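Home Journal Letters About Search
Search this site
4 min read

In Defense of the Loud Wall

I grew up in a house where every wall was the color of oatmeal, and I think it made me a timid person for a good long while. My mother believed in resale value. She believed in it so firmly that we lived for 23 years in rooms decorated for whoever was coming after us, and then she never did sell.

So when people ask me (and they do, usually over coffee on a Sunday) whether they ought to play it safe with a small room, I get a little worked up.

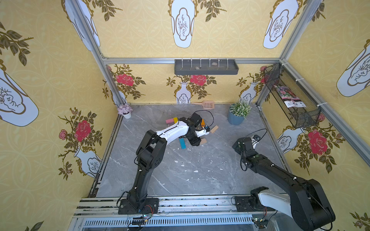

Small rooms can take far more pattern than we give them credit for. A big living room has a sofa to sell you and a window to brag about, but a hallway or a booth or a half bath has only its walls, and it may as well enjoy them. I'm very fond of yellow for this, the old-fashioned sort with white vases and red roses and olive-green leaves running along between them, the kind of paper my grandmother would have called cheerful and my mother would have called brave. Yes, it's a lot! A birthday cake is a lot too, and we manage.

The usual worry is that you'll get tired of it. Maybe you will. I papered my own back hall in a Plornier print of pears and ribbons, and I did get tired of it, after five years, and I took it down one September evening with a scraper and a pot of soup going, and I was sorry and glad in about equal parts. I've never felt a thing for a beige wall, coming or going.

What I'd say is to let the floor stay quiet and save your nerve for eye level. A gray underfoot forgives a great deal, crumbs and scuffs included, and it doesn't pick a fight with roses.

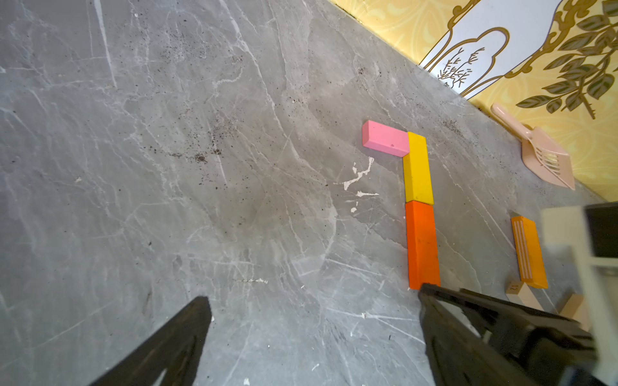

Pink, yellow and orange on gray.

I should be fair, because my inbox keeps me fair. When I first wrote about all this, plenty of you thought I'd lost my senses, and a few of you put it very well.

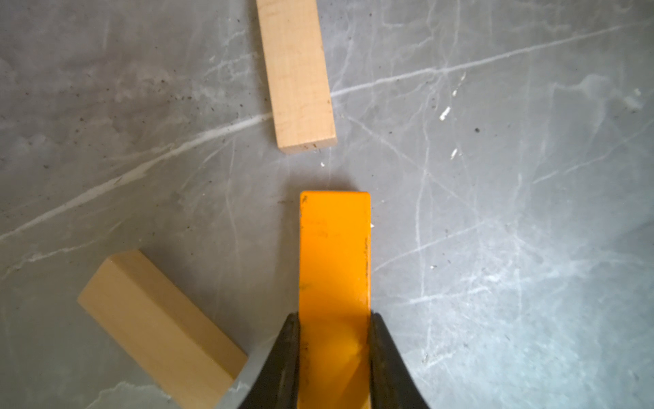

Natalia Ponce wrote that she'd tried a loud paper in her entry and felt scolded by it every time she came in with groceries, and that there's such a thing as needing your home to hush. I believe her. Some folks spend the whole day in noise, and a plain wall must feel like a cool washcloth. I only ask that the hush be something you picked for yourself, for your own tired head, and that you didn't settle on it to please a buyer you haven't met.
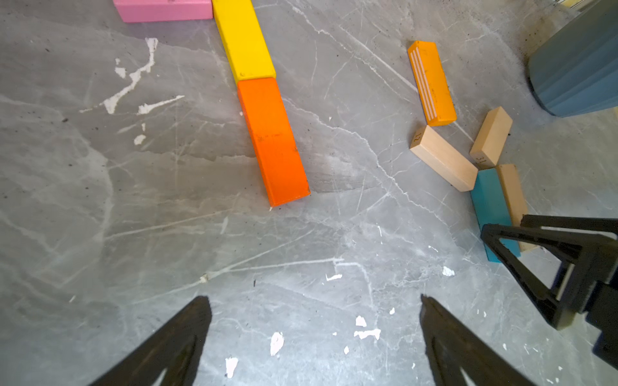 A little color at ground level.

My mother came around some, by the way. Last time I visited she'd put up one strip of blue ferns inside the pantry, where company won't see it, and she opened the door twice to show me.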